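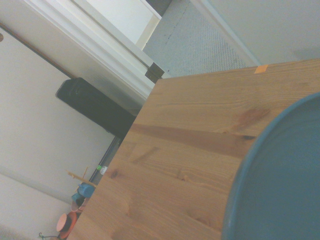 윤리 주제 도서의 서평 작성 방법

트리사 독서문화재단 > 서평 지원 > 작성 안내

의료 윤리, 생명 윤리, 종교와 사회 등 견해가 갈리는 주제의 도서를 대상으로 서평을 작성하는 절차를 안내합니다. 재단의 서평 게시판 잘토(Jalto)에 원고를 제출하고자 하는 회원은 작성 전에 본 안내를 숙지하여 주시기 바랍니다. 문학 작품 및 아동 도서의 서평은 별도의 안내를 따릅니다. 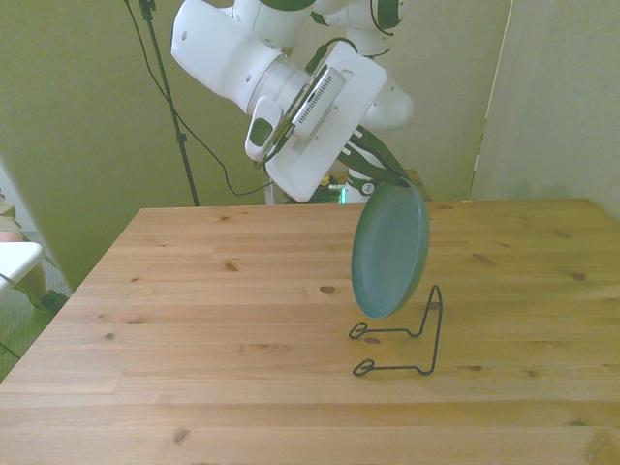 글: 트리사 독서문화재단 서평지원팀
분류: 작성 안내 / 비문학
최종 수정: 1월

적용 범위

본 안내는 저자가 특정한 도덕적 판단을 논증하는 비문학 단행본에 적용됩니다. 연명의료, 장기 기증, 사형 제도, 동물 실험, 양심적 거부, 종교 기관의 사회적 책임 등을 다룬 도서가 이에 해당합니다. 저자의 체험을 중심으로 한 수기라 하더라도 일정한 주장을 담고 있는 경우에는 본 안내를 준용할 수 있습니다. 여러 필자가 참여한 논문집은 전체를 다루거나 일부 논문을 선정하여 다룰 수 있으며, 후자의 경우 원고의 첫 단락에 선정한 논문의 제목을 기재하여야 합니다.

1단계. 도서의 선정과 서지 사항 확인

서평 대상 도서는 회원이 자유롭게 선정합니다. 다만 개정판이 있는 도서는 개정판을 기준으로 합니다. 윤리 분야의 도서는 판이 바뀌면서 법령이나 판례에 관한 서술이 달라지는 사례가 많으므로, 구판을 읽은 회원은 해당 장을 개정판과 대조한 뒤 집필을 시작하여 주십시오.

번역서의 경우 원서의 출간 연도와 번역서의 출간 연도를 모두 기재합니다. 번역 과정에서 제목이 크게 바뀐 도서는 원제를 함께 적습니다. 원제를 우리말로 옮겨 적을 때에는 회원 본인의 번역임을 괄호 안에 밝힙니다.

몰트베르크(Moltberg) 윤리 총서는 니컬러스(Nicholas) 열람실에 전권이 비치되어 있습니다. 총서 가운데 합본은 742쪽에 이르므로, 합본을 대상으로 하는 회원은 수록된 저작 중 하나를 택하여 작성하는 것을 권장합니다. 합본의 쪽수와 단행본의 쪽수는 서로 다릅니다. 인용할 때에는 실제로 읽은 판본의 쪽수를 적어 주십시오.

2단계. 읽기 전 입장의 기록

본문을 읽기 전에 해당 주제에 관한 본인의 입장을 짧게 기록합니다. 이 기록은 제출 대상이 아니며 게시되지 않습니다. 형식에도 제한이 없습니다. 다음과 같은 물음에 답하는 방식이 무난합니다.

이 주제에 대하여 현재 어떠한 판단을 가지고 있는가.
그 판단은 경험, 신앙, 직업, 독서 중 무엇에서 주로 비롯되었는가.
저자가 어떠한 주장을 할 것으로 예상하는가.
어떠한 근거가 제시된다면 판단을 바꿀 수 있는가.

마지막 물음에 답하기 어려운 회원이 적지 않습니다. 그러한 경우에는 빈칸으로 두고 독서를 시작하여도 무방하며, 책을 마친 뒤 다시 살펴보시기 바랍니다.

3단계. 논증의 파악

윤리 도서의 독서에서는 저자의 결론과 그 결론에 이르는 과정을 구분하여 읽어야 합니다. 각 장을 마칠 때마다 저자의 주장을 한 문장으로 적고, 그 아래에 근거를 적습니다. 근거는 사실에 관한 것과 가치에 관한 것으로 나누어 표시합니다.

사실에 관한 근거란 통계, 사례, 역사적 기록, 의학적 소견 등을 말합니다. 가치에 관한 근거란 인간의 존엄, 자율성, 공동체에 대한 의무, 종교적 가르침 등 저자가 옳다고 전제하는 바를 말합니다. 두 가지가 한 문장 안에 섞여 있는 경우도 흔합니다. 가령 "가족에게 과도한 부담을 주는 치료는 중단될 수 있다"라는 문장에는 치료가 가족에게 어떠한 부담을 주는지에 관한 사실과, 어느 정도를 과도하다고 볼 것인지에 관한 판단이 함께 들어 있습니다. 이러한 문장은 따로 옮겨 적어 두면 평가 부분을 집필할 때 유용합니다.

저자가 사용하는 핵심 용어의 뜻도 확인합니다. 같은 낱말이 책의 앞부분과 뒷부분에서 다른 뜻으로 쓰이는지 살펴보고, 변화가 있다면 해당 쪽수를 기록합니다. 번역서에서 용어가 일관되지 않을 때에는 옮긴이의 말이나 찾아보기를 먼저 참고하십시오. 원서를 확인하지 못한 상태에서 저자의 오류라고 단정하여서는 안 됩니다.

반론을 다루는 방식 또한 중요한 평가 대상입니다. 저자가 반대 견해를 그 견해의 지지자가 동의할 만한 형태로 소개하고 있는지, 가장 약한 형태만을 골라 반박하고 있는지 살펴보십시오.

4단계. 원고의 구성

원고는 소개, 요약, 평가의 순서로 구성합니다. 소제목은 필요한 경우에만 사용합니다.

소개 부분에서는 도서가 다루는 문제와 저자의 배경을 밝힙니다. 저자의 배경은 논지와 관련이 있는 범위에서만 기술합니다. 저자가 성직자, 의료인, 법조인 등이라는 사실은 책의 관점을 이해하는 데 도움이 되나, 그 사실만으로 주장의 타당성을 인정하거나 부정하여서는 안 됩니다.

요약 부분에서는 책 전체의 논지를 서평자의 문장으로 정리합니다. 목차의 순서를 그대로 따를 필요는 없습니다. 이 부분에는 서평자의 찬반 의견을 넣지 않습니다. "저자는 성급하게도", "놀랍게도 저자는"과 같이 평가가 섞인 표현도 평가 부분으로 옮겨 주십시오.

평가 부분에서는 논증의 강점과 한계를 함께 다룹니다. 저자의 결론에 동의하는 경우에도 근거가 부족한 대목이 있으면 지적하고, 동의하지 않는 경우에도 설득력이 있는 대목을 밝힙니다. 책이 다루지 않은 문제를 비판하고자 할 때에는 저자가 서문에서 범위를 어떻게 정하였는지 먼저 확인합니다.

서평자 본인의 경험은 평가 부분에 포함할 수 있습니다. 다만 경험의 서술이 도서에 관한 논의를 대신하지 않도록 분량을 조절하여 주십시오. 가족이나 지인의 질병, 임신, 사망 등에 관한 내용을 적을 때에는 당사자 또는 유족의 동의를 얻어야 하며, 당사자를 알아볼 수 있는 지명과 기관명은 생략합니다.

5단계. 표현의 점검

견해가 갈리는 주제에서는 용어의 선택이 곧 입장의 표명으로 읽힐 수 있습니다. 저자의 용어를 그대로 쓸 때에는 처음 나오는 곳에 따옴표를 붙이고, 서평자의 용어와 다를 경우 그 차이를 간단히 설명합니다. 이후에는 따옴표를 반복하지 않습니다.

특정 종교, 교단 또는 단체의 입장을 소개할 때에는 해당 단체의 공식 문헌이나 도서 본문에 근거를 두어야 합니다. "기독교인은 모두", "불교에서는 당연히"와 같은 포괄적인 표현은 사용하지 않습니다. 같은 전통 안에서도 견해가 나뉘는 경우가 많으며, 도서가 그중 어느 흐름에 속하는지를 밝히는 것이 독자에게 도움이 됩니다.

단정하는 표현과 추정하는 표현도 구분합니다. 다음의 수정 사례를 참고하십시오.

수정 전: 이 책은 종교가 의료에 간섭해서는 안 된다는 것을 증명하였다.
수정 후: 저자는 의료 현장의 결정이 환자의 신앙을 존중하되 특정 교리에 구속되어서는 안 된다고 주장한다. 4장의 사례는 이 주장을 뒷받침하지만, 환자와 보호자의 신앙이 다른 경우는 다루지 않는다.

수정 전: 저자가 의사이므로 죽음에 관한 설명은 믿을 만하다.
수정 후: 임종 과정에 관한 설명은 저자의 임상 경험을 바탕으로 하며, 각 장의 끝에 참고 문헌이 제시되어 있다.

6단계. 인용과 출처 표기

직접 인용은 큰따옴표로 표시하고 문장 끝에 쪽수를 기재합니다. 석 줄을 넘는 인용은 별도의 단락으로 분리합니다. 인용문 안의 일부를 생략할 때에는 줄임표를 사용하되, 생략으로 인하여 저자의 뜻이 달라지지 않는지 원문과 대조하여 주십시오.

저자가 반박하기 위하여 소개한 타인의 주장을 저자의 주장으로 인용하는 오류가 자주 발견됩니다. 인용할 문장의 앞뒤 단락을 다시 읽고, 누구의 견해인지를 확인한 뒤 옮겨 적으십시오. 경전을 재인용할 때에는 도서의 쪽수와 함께 경전의 장과 절을 표기합니다.

전자책은 화면 설정에 따라 쪽수가 달라지므로 장 제목과 절 제목으로 위치를 표시합니다. 오디오북만을 이용한 경우에는 직접 인용을 삼가고 간접 인용으로 작성합니다.

7단계. 제출과 검토

완성된 원고는 잘토에 접속하여 '원고 등록' 메뉴에서 제출합니다. 분류는 '비문학/윤리'를 선택하고, 서지 사항 입력란을 모두 채운 뒤 본문을 붙여 넣습니다. 문서 편집기에서 복사한 원고는 따옴표와 줄임표가 깨지는 일이 있으므로 '미리 보기'로 확인하여 주십시오.

접수된 원고는 서평지원팀이 검토하며, 결과는 잘토의 알림으로 통지합니다. 검토에는 최대 30일이 소요됩니다. 검토 항목은 서지 사항의 정확성, 인용의 적정성, 개인정보의 노출 여부이며, 도서의 주제에 관한 서평자의 찬반은 검토 대상이 아닙니다. 보완 요청을 받은 회원은 2주 이내에 수정본을 등록하여야 하고, 기한이 지나면 원고는 임시 보관함으로 이동됩니다. 임시 보관함의 원고는 삭제되지 않으며 다시 제출할 수 있습니다.

저자, 옮긴이 또는 출판사와 이해관계가 있는 회원은 원고 하단에 그 내용을 밝혀야 합니다. 도서를 무상으로 제공받은 경우도 이에 포함됩니다.

게시 후 댓글에 관한 사항

윤리 주제의 서평에는 다른 주제에 비하여 댓글이 많이 등록되는 편입니다. 서평자에게 답변의 의무는 없습니다. 답변을 하고자 하는 경우에는 도서의 내용과 서평의 서술에 관한 질문에 한정하는 것을 권장합니다. 서평자나 다른 회원의 신앙, 병력, 가족 관계를 추궁하는 댓글은 '신고' 기능을 이용하여 주시기 바랍니다.

사실관계의 오류를 지적받은 때에는 원문을 확인한 뒤 '정정 등록' 메뉴를 이용합니다. 정정 내용은 서평 하단에 표시되며 기존 문장은 취소선으로 남습니다. 견해가 바뀐 경우에는 정정이 아닌 '추가 글'로 등록하여 주십시오.

관련 안내
인용 부호 사용 기준
번역서 서지 사항 기재 방법
니컬러스 열람실 이용 및 총서 대출
독서모임 공동 서평 제출 절차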